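Listenarchiv > Kleiderkammer > Bügel und Stangen > Re: Welche Bügel für die Shirts?

Hallo zusammen,

am Nachmittag kam diese Frage über die Liste:

> wir räumen im November die Kleiderkammer um und wollen die T-Shirts
> und Sweatshirts nicht mehr in Kisten lagern, sondern hängen. Im
> Keller liegen noch drei Kartons Drahtbügel. Kann man die nehmen, oder
> beulen die Schultern aus? Und wie bekommt ihr die Shirts auf den
> Bügel, ohne dass der Halsausschnitt leiert? Bei uns sind nach der
> letzten Ausgabe etliche Kragen hin gewesen.

Drahtbügel würde ich für Strickware nicht nehmen. Bei Hemden geht es ein paar Wochen gut, bei Sweatshirts drückt der Draht sich an der Schulter durch, und die Beule bekommt man nur mit Dampf wieder heraus. Wir hatten am Standort Edgate zwei Jahre lang gemischte Bügel auf der Stange und haben dann komplett auf einfache Kunststoffbügel umgestellt, 485 Stück, Modell Clirna. Die Girovon hatten wir auch zur Probe da. Sie sind breiter, für Jacken in Ordnung, aber auf einen Meter Stange passen deutlich weniger.

Zum Aufhängen: Den Bügel von unten durch den Saum einführen, nicht von oben in den Kragen drücken. Erst die eine Schulter auflegen, dann den Haken durch den Ausschnitt holen, dann die zweite Schulter. Bei engen Rundhalsausschnitten den Stoff vorher mit der Hand raffen. Danach einmal an beiden Seitennähten nach unten streichen und nachsehen, ob die Schulternähte auf gleicher Höhe liegen -- wenn eine nach vorn gerutscht ist, hängt das ganze Teil schief und fällt beim nächsten Durchsuchen herunter. 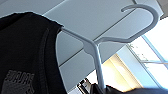 Schwarzes Oberteil mit grauem Aufdruck auf hellgrauem Kunststoffbügel.

Bei bedruckten Sachen hängen wir alle Vorderseiten in dieselbe Richtung, bei uns nach links. Dann muss man an der Stange nicht jedes Teil drehen, um das Motiv zu sehen. Die Haken zeigen alle nach hinten. Klingt kleinlich, aber wenn jemand einen ganzen Stapel auf einmal abnehmen will, verhakt sich sonst alles.

Helle Bügel haben bei dunkler Kleidung den Vorteil, dass man leere sofort findet. Schwarze hatten wir anfangs auch, die haben wir dann an Mottram abgegeben.

Ein Bügel ist bei uns 42 cm breit. Für Kindergrößen ist das zu viel, die legen wir weiterhin ins Regal. Schwere Kapuzenpullover auch, die ziehen sich auf Dauer in die Länge. Auf eine Stange kommen 58 Teile, dann lässt sich noch schieben.

Die Drahtbügel aus dem Keller könnt ihr in der Reinigung abgeben. Fragt aber vorher an -- unsere nimmt nur gerade und rostfreie.

Größenringe für die Stange habe ich noch übrig, S bis XL. Wer sie brauchen kann, schreibt mir direkt und nicht über die Liste.

Viele Grüße
aus der Kleiderkammer Edgate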